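Home Manuals Bench Trainer Setup Safe Practice Spares Contact

Section 4. Bench practice rules for two-arm suturing

Read this section before the first session on the tissue model. It applies to the Tasent bench console with either the Golholm or the Mazza instrument set. Where your own site has stricter rules, follow those. Where your site has looser ones, ask who wrote them and when they last watched a session from start to finish.

We have kept the list short. Earlier issues of this manual ran to 69 rules, and the session logs we got back showed every box ticked on every page, including the boxes for equipment the site did not own. A rule that gets ticked without being read does no work.

4.1 Before power-on

1. Check that the model is seated in its tray and that the tray clips are closed. Push sideways on it with a gloved hand. If it moves, reseat it.

2. Read the use counter on each instrument. The console will let you start on the last use, and it will let you finish a long session on it too. Do not take this as advice. Change the instrument.

3. Open and close each set of jaws by hand using the release key. Feel for grit or a late catch.

4. Count the needles into the log. Write the number down at the time.

5. Name one person to hold the stop button. That person does not run the console, take notes or answer the phone.

Note: The self-test at power-on checks motors and encoders. It does not check cable wear at the wrist. A green light means that the self-test passed and should be read that narrowly.

4.2 Handling the needle

1. Keep the needle in view whenever it is outside the tissue. If you lose sight of it, stop both arms and find it before moving anything else.

2. Pass the needle from one arm to the other only near the middle of the view, where the light is best. Shafts and loose thread get hard to read toward the margins.

3. Follow the curve of the needle with the wrist. Dragging it straight through tears the model and teaches a bad habit.

4. Move the idle arm away from the thread before you pull a stitch through.

Caution: These instruments do not report grip force to the operator. The number on the side panel is worked out from motor current, and we have seen it sit still while a jaw was bending a needle. Watch the tissue and the thread. Treat the number as a rough hint.

The same goes for the "assist" setting, which scales down hand motion near the groove. Sales material calls it a safety feature. We would call it a comfort feature until somebody shows us better evidence than a demonstration. It slows the tip down, and a slow tip can still go through the wrong layer.
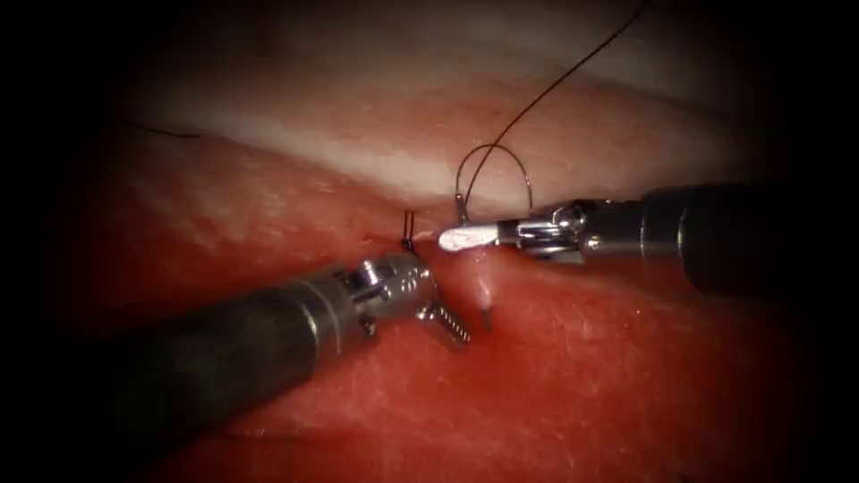 If you use assist, log that you used it. Scores taken with the setting on should never be put in the same table as scores taken with it off, and a trainee who has only practiced with it on should be told plainly that this is the case.

4.3 Knots and cut ends

1. Seat each knot flat before the next throw.

2. Leave both cut ends long enough to see. Ends trimmed flush look tidy and cannot be inspected.

3. Take loose strands off the model before starting the next stitch, including those well away from the tips.

4. Judge the stitch by the tissue as well as by the knot. If the edge is puckered, the tension was wrong.

4.4 Stopping and reporting

1. Press stop for any unplanned contact between the two instruments. Light contact counts.

2. Leave the arms where they are. Write the entry first, then clear the fault.

3. Do not clear the same fault more than 2 times in a session. On the next one, shut down and call service.

4. Count the needles out. If the count is short, the bench stays closed.

Note: The Unier logging add-on holds 2,000 events and then writes over the oldest without a warning. Export the file at the end of each day. An empty fault list on a busy bench usually means the file was overwritten, so check before you report a clean month.

4.5 What a pass means

A pass on this bench shows that the operator can place and tie a stitch in a model under these conditions. It says nothing about live tissue, bleeding or a tired team. Please do not print anything more than that on a certificate.

Section revised Apr 14, 2024. Next review in July. Send corrections to Mahlet Woldemariam, with the log page attached.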